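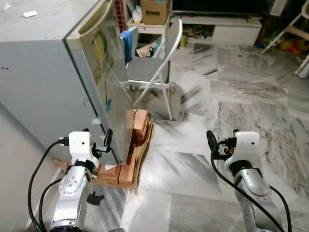 A refrigerator door is a harder problem than most people think, and I say that as someone who fixed them for a living. I spent 18 years on appliance service calls before I moved to the parts counter, and I have replaced more door gaskets than I care to remember. So when people ask me whether a robot is going to be doing their housework soon, I think about doors.

A person opens a fridge without a thought. You hook your fingers in, you lean back a little, the seal lets go, and your arm eases off before the milk flies out of the rack. All of that happens in less time than it takes to say it. The pull is hard for an instant and then nearly nothing. The door swings on a curve, so your hand has to follow that curve, and if you pull straight back you are fighting the hinge. A small refrigerator makes it worse. It is light enough that a strong pull moves the whole box across the floor.

A machine with two arms and a gripper at the end of each has to work all of that out. It has to find the edge, get a finger behind it, pull enough and then stop pulling so much. Recessed handles are a pain for this. They were shaped for human fingertips, which are soft and narrow and can feel where the lip is. A bar handle is easier to grab, but half the small units sold don't have one.

My view is that machines can do some household chores now, in the sense that they can get through them on a decent day with somebody nearby. They can't do them yet in the sense that you or I would mean if we were paying for it.

I went to a trade show in May and stood at the Clostero booth for most of an afternoon. They had an arm loading cups into a rack. It was good at it. It did the same six cups over and over, and I did not see it drop one. Then a visitor set down a travel mug with a lid, and the arm went for it, stopped, backed away, and went for it again until the attendant took the mug off the table. I don't hold that against them. But my kitchen has one cup of every kind, and so does yours.

The shop floor is a different story, and people mix the two up. The Varela plant outside Bralwood, where my brother-in-law works, has had machines moving parts from bin to press for years. They run two shifts and the parts come in the same way every time. The floor is painted, the bins are bolted down, and no one leaves a coat on the equipment. Everything in that building was arranged so that the machine would have an easy time of it. When the company brought in a new bin that was slightly deeper than the old one, the line was down for most of a week while it was set up again.

No home is arranged like that. A home has bags under the chairs and toys on the floor. It has a box on the shelf that has been there since the last move. The fridge is sitting wherever there was an outlet. The floor might be polished tile in one room and carpet in the next, and shiny tile shows reflections that can confuse a camera. People live in the middle of all this, and they move things every day and don't put them back in the same spot.

I have heard the argument that we should fix the house to suit the machine. Put bar handles on everything, use open shelves, keep the floor clear. Some of that would be fine. Bar handles would help my mother, whose hands are bad. But if I have to tidy the room before the robot can tidy the room, I have already done the part I didn't want to do. I feel the same way about vacuum robots. Mine is a good little machine, and I pick up for ten minutes before I let it out.

The other argument is that the machines are learning fast. I believe that one, up to a point. A few years ago the videos were all of arms stacking blocks on bare tables in bright labs. Now you see them trying things in rooms that look lived in, with ordinary furniture and ordinary mess, and I think that is the right place to practice. You don't learn service work in a showroom either. My first month on the job I knew how every unit came apart on the bench, and I was no use at all when the unit was jammed between a wall and a water heater.

What I want to see before I change my mind is dull stuff. I want to see a machine open a door it has not met before, on a fridge that is a bit crooked, with something on the floor in the way of the swing. I want to see it close the door all the way, too. A door left open a finger's width will run the compressor all night and spoil the food, and people do that often enough without help. Then I want to see it done again the next morning, and the next, with no engineer in the room.

I would also like to know who answers the phone. When a Premier fridge quits, there is a parts list and a person who can be there by Thursday. If an arm pulls a door off its hinge, I don't know whose problem that is. The booth people didn't have much of an answer – they said it was being looked at.

None of this makes me think it won't happen. I expect the first ones that are worth having will go to people who can't do these chores themselves, and for them a slow machine that gets the door open four times out of five may be worth a lot. For the rest of us the price has to come down and the fifth time has to work. Until then I'll keep selling gaskets.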